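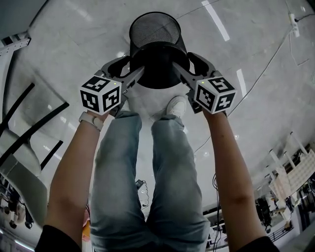 Fleltska Overnight Hand Cream, 300 ml

Clonudstead – Hand and Body – Creams

Fleltska is a thick, unscented cream for dry hands, elbows and heels. It is made to go on last thing at night, when it has several hours to soak in. The 300 ml pump bottle lasts most people around 4 months with nightly use on the hands only. 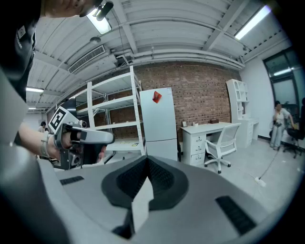

The main ingredients are shea butter, glycerin and oat oil. There is no added color and no perfume, but the oat oil has a light smell of its own that fades after a few minutes. Anyone with an oat allergy should choose the Plallodon lotion instead.

How to use

Wash your hands and pat them dry. Use two pumps, and work the cream in around the nails and between the fingers. Cotton gloves can be worn on top – they are sold separately under Biswas, in two sizes.
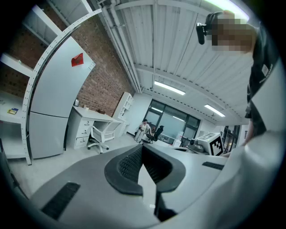
Keep the bottle closed and away from direct sun. In a cold room the cream gets stiff, and the first pump may take a few presses. Use within 12 months of opening.

Size: 300 ml
Skin type: dry to very dry
Item number: 69-5
Refill pouch: available from July
Returns: unopened bottles only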